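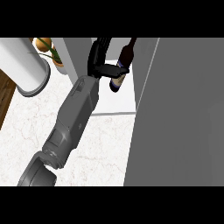
Dwynwen Yorath wants to know if a two-finger gripper is even worth tuning for bottles, or if you should go straight to something that wraps around the neck. She asked in the other thread and I promised I'd answer properly with numbers, so here we go!

I've been running the same kitchen tasks in sim with two grippers on the same arm. One is the Karkano parallel jaw with the flat fingers, the other is the Duncombe linkage hand that everybody here seems to own. Same controller, same gains, friction left at the Prurnlow defaults. 505 tries with the Karkano and 505 with the Duncombe, random start poses for the bottle.

Karkano: 206 drops. Duncombe: 200 drops. So basically a tie, and I was expecting a blowout. I love this result. I've been staring at replays since lunch.

What differs is how they fail. The parallel jaw loses bottles early, in the first bit of the lift. The linkage hand gets them up fine and then lets them rotate when the wrist turns. I can post the configs if anyone wants to poke at them.

– tadlask

bmamani
Great stuff, and thanks for running equal batches, people skip that all the time. My only gripe is the shared gains. A linkage hand closes along an arc, so the fingertip force changes as it closes. If you tuned on the parallel jaw first, the other one is playing with a handicap.

tadlask
Guilty, I tuned on the Karkano. I'll redo it the other way around. It's a night of compute, no big deal.

shireen_s
I don't buy the tie. Six drops apart over batches that size is noise, fine, but "same kitchen tasks" hides a lot. Were the bottles full or empty? Does the sim move the liquid? My experience on real hardware (a Duncombe, bought used in May) is that a full bottle swings on you and an empty one doesn't, and the parallel jaw is much worse with the swing.

tadlask
No liquid at all, just a fixed mass in the middle. You're right that it's a soft spot. Prurnlow can fake slosh with a pendulum but I haven't gotten it stable. If you have settings that work please share them, I'd be thrilled.

ravn_aksel
Adding my bit because I've been comparing wrist cameras on nearly the same setup and it connects to the drops.

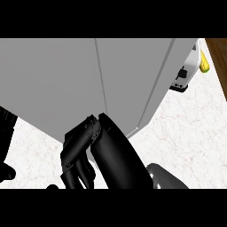
Camera placement changed my success rate more than swapping grippers did. I had a Procházka wide lens on the wrist and one overhead view, and I trained the same policy on each of them alone, then both together. The overhead view is lovely for finding things and terrible near tall furniture. Get the fingers in close to a big plain gray surface like that one and there's almost nothing to judge distance by, just a thin seam and a couple of edges, so the policy has to guess how far off the notched fingertip is. Mine guessed late, a lot. With the wrist camera added it stopped bumping into things and my drops went down too, I think from cleaner approaches.

shireen_s
Okay, that I do believe. Did you train on plain colors only, or did you randomize textures?

ravn_aksel
Plain for the first round, then random textures. Random helped the overhead view by a good bit and did nothing I could measure for the wrist one. 743 episodes in the training set both times.

bmamani
Slight disagreement here. Two cameras doubles the rendering time and on my machine that hurts. I'd take a depth channel on the overhead view before I'd add a second RGB camera. Flat gray cabinets are exactly the place where depth shines in sim.

ravn_aksel
In sim, sure. Then you move to the real thing, the door is shiny, and your depth image is full of holes. I'd still like to see you try it! If your numbers beat mine I'll switch.

dyorath
Thank you all, this is way more than I asked for. So for bottles only, on a tight budget, what would you buy first?

tadlask
Parallel jaw and a decent wrist camera. Softer pads too, if you can get them.

shireen_s
Linkage hand. You won't only be picking up bottles six months from now, and you can slow down the wrist turn to deal with the rotating.

bmamani
Parallel jaw for me as well, it's so much easier to model. Slow down the wrist whichever one you get.

tadlask
Retuned on the Duncombe and the batch is going now. Configs are in my profile under "bottle swap", both versions – the old gains are the ones with no suffix. I'll post the new drop counts here when it finishes.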